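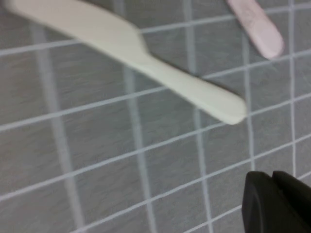

Home Notebook Projects Index About

October – entry by Loan Bùi

Started the second sourdough trial this morning, a little before seven, with the heating not yet on and the flour bin cold enough that I could feel it through the scoop. I want to write this one up properly, as my notes from the first trial were mostly arrows and question marks, and Alcides asked me very kindly last week what "more like the blue one" was supposed to mean. I couldn't tell him.

So, the plan. Same starter as before (the Harahap one, which has been living at the back of the fridge and was fed twice yesterday), same salt, same water from the filter jug. The only change is the flour. Batch A is the Pralier white we always use, and batch B is the same white with part of it swapped for the Fovside whole wheat that came in the big paper sack. I weighed out 574 grams of flour for each batch, which is an odd number, I know, but it's what fills our two bowls to a sensible height and I'd rather keep it than redo every sum from September.

The whole wheat drank the water right up. I had been warned about this and still wasn't ready for it – the dough in B felt like modeling clay after the first mix, and I stood there with my hands in it wondering whether to add more. I let it sit for 20 minutes with a damp towel over the bowl and went to answer the mail. When I came back it had relaxed a good deal and I added 15 grams of water, a spoonful at a time, working it in with wet fingers. Batch A got nothing extra. (Alcides, if you think this spoils the comparison, please say so in the margin. I think it's fair, since anyone baking with this flour would do the same, but I can see the other side of it.)

Salt went in after the rest. I did four rounds of folds on each, half an hour apart, and I'm glad I set the timer because I got to chatting with the woman delivering the Esico boxes and would certainly have missed the third. She bakes too! Rye mostly, in a lidded pot, and she tells me she never folds at all, only stirs it with a wooden spoon before bed. I gave her a little jar of the starter to take home.

Temperatures: I forgot to take one at the start for batch A, so there's no use pretending. Both bowls stood side by side on the shelf over the sink all morning, so at least they had the same air.

12:40. B is moving faster than A. It has a domed top and some nice bubbles down the side of the glass, whereas A is still flat and looks a bit sleepy. I remember my aunt saying that brown flour wakes up hungry, and it does seem to be so. I moved neither of them. It was very tempting to put A by the radiator.

2:15. Shaped B. It was stickier than I like and I used more rice flour in the basket than I meant to, so the crust may come out dusty. The dough held together well enough once I stopped fussing with it. Into the fridge on the middle shelf.

3:30. Shaped A. Lovely to handle, smooth and springy, the sort of dough that makes you feel like you know what you're doing. Fridge, same shelf, on the left. I've put tape on both baskets this time with the letter written large, because last time the letters were on the lids and the lids got swapped when somebody was looking for the butter (it was me).

Baking tomorrow morning, straight from cold, in the heavy pot with the lid on and then off. I'll do A first and B right behind it while the oven's still hot. I'd like to weigh both loaves once they're cool and cut them only after lunch, if people can be kept away from them that long.

A few things to sort out before the third trial:

The small scale is drifting again. I put the same bag of salt on it three times and got 272, then a gram over, then 272 again. Fine for flour, not so fine for salt. New batteries first, and if that doesn't cure it we'll borrow the one from upstairs.

We're low on rice flour after today.

The oven thermometer has slipped down behind the rack and I can't reach it with the tongs. Alcides has longer arms.

Note added by Alcides Sales, 5 pm: The extra water is fine by me, just put it in the table as its own line. Got the thermometer out. Please save me the end piece of B.

3 comments 11 shares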